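Fimcombe Convention Listings

README, last revised Thu 31 December

Hello, and welcome! This is the little collection of comic convention listings that Reinaldo Barros and I have been putting together in our evenings, mostly so we'd stop missing shows that happened one town over (it hurts to find out on Monday). If you like small press tables, back issue bins and guests who still sketch at their own booths, I think you'll get some use out of it.

What's in it

One row per show. Each row has the name, the town, the venue, the days it runs, the door price, the guest list as the organizers announced it, and a notes field where we let ourselves go on a bit. Big shows get the same space as small ones. The Drinemgate show fits in a church hall and has the longest notes of anything in here, and I'm not sorry, it's a lovely show.

guests.txt is the list of creators, one name per line, with the shows they were announced for. "Announced" is the important word! People cancel, flights get delayed, and we don't always hear. Please check with the show before you drive 100 miles with a short box in your trunk.

prices.txt is door prices only. Kelly Nogueira tried to keep up with advance tickets for a while and gave up in October, when Calteck changed theirs 4 times.

Where it comes from

Flyers, store windows, organizers' mailing lists, and a good many emails from Cleiton Leite, who seems to read every notice board between here and Aguiar. Shows that run under 3 hours are left out, along with signings at a single store.

Notes field

We write these ourselves and they're full of opinions: parking, food, how wide the aisles are, what sort of thing turns up on the tables.
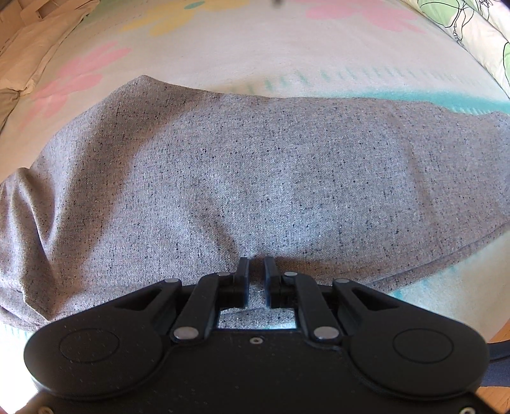 Merchandise gets its own line in the notes, marked "merch:", and it covers prints, pins, bags and shirts. For clothing, please write down the color as you'd say it out loud to a friend. "Gray" is fine for a plain one, but a light heather gray knit with tiny black and navy flecks all through it deserves the longer wording, because people do search on it. Sizes can be left off.

Known gaps

Anything north of Aguiar is thin. Guest names with accents were mangled in the oldest rows, and poor Tarcísio Batista is still spelled 3 different ways (we're working on it, Tarcísio!). Roughly drawn floor plans used to be in here too, and Genivaldo Coutinho has those now if you want to ask him.

Using it

Go ahead and copy it, print it, pin it up in your store. A mention of Fimcombe would be nice. Corrections are welcome any time, and new shows even more so; send the flyer text as it is and we'll fit it into the columns.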